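Filed under: Course Notes / Teaching by Demonstration
3 min read
Search these notes... Go

OK, unit 14! We're on cloth this time, and I'm so glad, because you've all gotten a bit too comfortable with blocks. Have a look at what two grippers are up against with black fabric on a blue cloth.
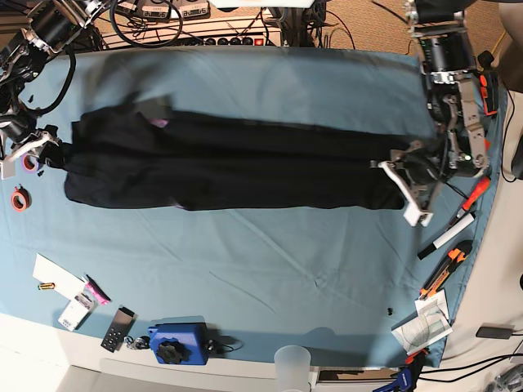
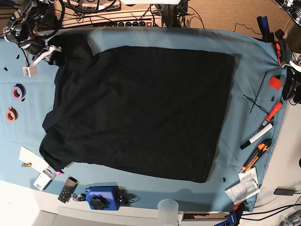
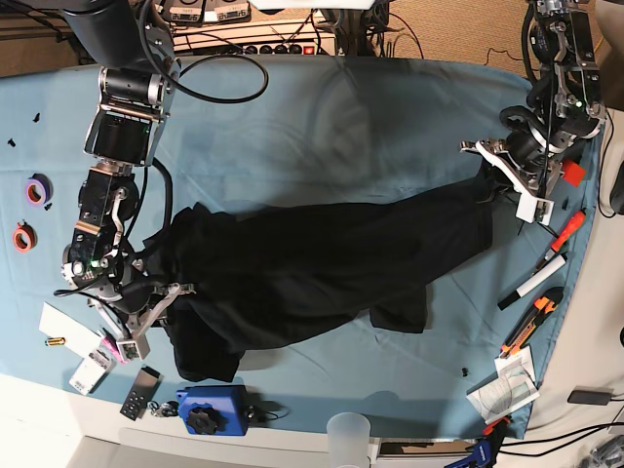 When you're driving the arms yourself, go slower than feels natural – the policy copies your hesitations, sure, but it copies your jerks too. Pick your grasp points before you start recording. And please agree on left and right! We use the robot's left and right, never the operator's (Tormod Sjögren and I lost a whole afternoon in June to that one, and I'm still a little sore about it).

For the Deltside assignment, each pair records 35 demonstrations. Keep the bad ones in a separate folder and don't delete them, we'll want them for unit 15. Start the garment somewhere a bit different every time, rumpled is fine, and reset both arms to home in between.

If you'd rather guide an arm by hand, read Halvard Løken's handout first, mostly the part on gravity compensation. Page 13 has the settings I use.

Questions go in the Itska folder before noon.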